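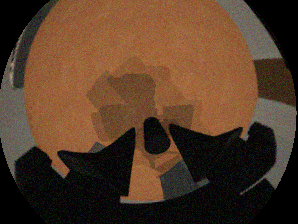 Feb 19, 2018

Notebook, bench 3, Brivau. Continuing from the page with the coffee on it.

Reran the pick sequence in the simulator this morning with the wrist view on, before letting Gilbert anywhere near the real turntable. Same grip height as last week, approach slowed down. Gilbert is the arm. The name was put on it by second shift before it had even been bolted down, and it is now in the maintenance system, so there's no going back. Purchasing asked me in an email whether Gilbert had been to safety training.

Settings carried over:
approach speed 10 percent until contact, then whatever Boltbridge's default is (must look this up, I keep writing "default" as if I knew)
grip force unchanged
retry limit down to two. It was five. Five retries on a part that isn't there is a long time to stand next to a machine.

Batch run after that: 95 parts asked for, 93 placed. The two misses were both at the changeover, where the script thinks the table has stopped and the table has its own opinion. Marcelle read the log over my shoulder and said she could have told me that, then told me that she had told me that, in July, and found the page. She had. Copying her note here so that I don't have to be shown it again:

"Table coasts after stop. You wait for it with your hip against the guard. You feel it quit." M.G.

There is no hip in the Boltbridge command set. I put in a fixed delay for now. Hugo wants a sensor on the table drive, and Hugo is right, but Hugo also wanted a sensor on the door, the bin, and the stool.

Notes from the walk-round after lunch, since the manager wants "impact on staff" in the monthly report and I'd like to have it written down before it gets turned into a bar chart.

Marcelle Guérin has been loading that table by hand longer than I've worked here. On paper her job under the new setup is "cell supervision." I asked her what she thought that meant. She said it meant she does the same shift, walks farther, and gets blamed in a different tone of voice. Her wrists are better, she volunteered that herself. Her feet are worse. The old stool doesn't fit inside the new yellow line, and the yellow line was laid out by somebody sitting down.

The other thing is the talking. When two people loaded the table they faced each other across it. With the arm on one side, the second person has been moved to packing, behind the pillar. I had the layout drawing on my wall for months and never looked at it that way. Sightlines for the safety scanner are all marked on it in green. Ask whether packing can be turned around to face the cell. Power drop is on the wrong wall, naturally.

Breaks: the arm doesn't need one, so the cell is scheduled straight through, so whoever is minding it has to find cover to go to the bathroom. The old line stopped for everybody at once. Nobody decided to take the break away. It was a side effect of a spreadsheet. I've blocked it back in as "scheduled calibration check," which will survive review much better than "coffee." Colleagues reading this, please do a calibration check during it. Look at something. Nod.

Hugo spent the afternoon on the pendant screens. The fault messages as delivered are unusable on the floor. "Trajectory inconsistent with workspace constraint, group 2" comes up when a bin is left in the way. He has started a plain list and taped it to the cabinet:

Bin in the way.
Part in crooked.
Door.
Door again.
Call Hugo.

The last one accounts for more of the list than he would like. He and Marcelle argued over who should be allowed to clear a fault. Supplier documentation says technician only. In practice the technician is one man who also eats lunch and has a dentist. Marcelle has been clearing jams on worse machines than this one with a broom handle, and I'd sooner she had a login than a broom handle. Agreed for now: she and the lead on second shift get the operator level plus reset, after a half day with Hugo. Needs a signature from upstairs. Have drafted the email in a tone of regret, as though it were going to cost us something.

Testby came by (two of them, one laptop) about their logging package. It records every pick, every pause, and who was signed in for it. I asked if it could leave off the last part. They said it was a popular feature. I said popular with whom, and we all looked at the laptop for a bit. It can be switched off, apparently, in a menu they had to search for. I want it switched off and I want it in writing that it's off, and posted where the people being left unrecorded can read it. Hugo thinks we lose useful fault history that way. He may have a point about fault history. We can write down the fault without writing down the person.

Six people have asked me privately if this is the first cell of several. I've given them all the same answer, that I don't know, and I watched every one of them decide that I did. I'm going to ask for a straight reply before the next floor meeting. If the reply is that upstairs doesn't know either, I'd like them to come down and say it in their own shoes.

To do:
swap fixed delay for table-stopped signal once Hugo has his sensor
rerun batch, watch the changeover only, skip the rest
retry behavior: what does it do on the second fail, does it park or just hang there over the table looking thoughtful
move yellow line or buy shorter stool
reprint fault list bigger, Marcelle can't read Hugo's sevens
find out what the default speed is

Left the simulator running the slow version overnight. Put a sign on the monitor. Last time it got shut down by somebody being tidy, and the sign that time was a sticky note, on my own desk, facing me.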